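About Grevley Tea

Grevley Tea began with a kettle, a borrowed kitchen and a disagreement over whether a second steep is better than the first. Ghada Abou Jaoude said it was. Sota Arai said it depended on the leaf, and he brought over a bag of roasted green tea to prove it. They were at it until well past midnight, and somewhere in the middle of all that sipping they started talking about a shop.

Ghada grew up in a house where tea was made strong and sweet and where guests were never asked whether they wanted any – a glass simply showed up in front of them. Sota came to it later, through a summer job unloading cartons at a wholesale warehouse, where the smell got into his jackets and stayed there. He still says he can tell a good carton before it's opened, and he's right more often than Ghada likes to admit!

The two of them opened our first counter on Starnudside, in a narrow storefront that had been a shoe repair place (the old cutting bench is where we weigh out orders now). We had a short menu, a secondhand register, and one customer on opening morning who only wanted change for the parking meter. She came back in the afternoon, though, and bought a tin of mint black, and she has been buying it ever since.

What we do

We buy loose-leaf tea from growers and small importers, taste it, blend some of it, leave most of it alone, and sell it over the counter and by mail. Our longest-running supplier is Namboodiri, a family business that sends us the malty black tea you'll find in our breakfast blend. We've been writing back and forth with them for so long now that the letters are mostly about grandchildren, with the order tucked in at the bottom.

Our house blends are made in small batches in the back room. Jurkero is the one people ask about most. It's a smoky black tea with orange peel and a little cardamom, and it got its name from a word Sota's nephew made up when he was learning to talk and wanted something hot to drink. We tried to give it a more sensible name when we printed the first labels, but by then everybody at the counter was already asking for Jurkero, so that was that.

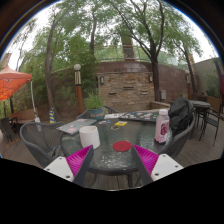 Every new tea gets tasted at least twice, once in the morning and again late in the day, when everyone's a little tired and less polite. We use plain tap water for this, the same as you'd have at home, and we let at least one cup sit too long on purpose. Plenty of us wander off and forget a teapot now and then, and a tea that turns bitter the minute your back is turned isn't one we want to send you. Ghada keeps the notes in a row of green ledgers. The last time she tallied them up she had reached 1,174 entries, a few of which just say "no."

The people behind the counter

We're still a small crew. Ghada does the buying and the blending, and she answers most of the letters herself, so please be patient if yours was a long one – she likes to answer those properly. Sota looks after the shop, the mail orders and our evening classes, where you can learn to brew a pot of green tea without scalding it, or just sit and drink what other people have brewed. The classes start at seven and tend to run over. Bring a cup you like if you have one.

In October we put on our open house, with the kettles going all day and every blend on the shelf open for tasting. Last year we poured almost 1,000 cups, and we went through more shortbread than any of us had planned for. If you've never been in before, it's a lovely time to come, though it does get crowded near the stove.

Getting your tea to you

Mail orders are packed by hand at the old bench, usually the day after they reach us. We use paper pouches for refills and tins for everything else, and if you bring a tin back to the shop, we'll fill it again and take a little off the price. It doesn't have to be one of our tins, either. We've filled cookie tins, a mustard crock and a very handsome lunch pail.

If you aren't sure what to order, write and tell us what you drink now and what you wish were different about it. Stronger, softer, less caffeine in the evening, something your father-in-law won't complain about – we've had all of those, and we enjoy the puzzle. We'll slip a sample or two in with your order, and you can let us know how you got on.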